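Folding and Storage FAQ
Arkusitz Linen Service, Gresgate site

Which items are folded and which are hung?
Shorts, T-shirts, pajamas and towels are folded. Shirts with collars are hung.

What size is a folded stack?
Stacks are limited to 16 items, or 32 for washcloths. Anything over the limit goes in a second stack.

Can I send items with drawstrings?
Yes. Tie the ends before bagging. Untied cords are returned as found.

Do you iron elastic waistbands?
No. Gathers at the waist are left as they are. Only the legs are smoothed.

How are shorts folded?
1. Lay the shorts on a covered surface and smooth the far leg.
2. Take hold of the near leg at the hem, keep the waistband held at the other end, and bring the near leg over the far one.

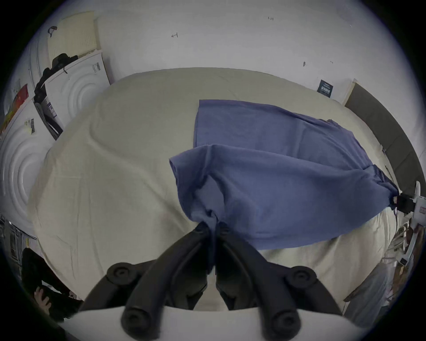

3. Line up the two hems and flatten the top leg toward the waist.
4. Fold the hems up to the waistband.

How do I report a missing item?
Use form 1471 and give the bag number.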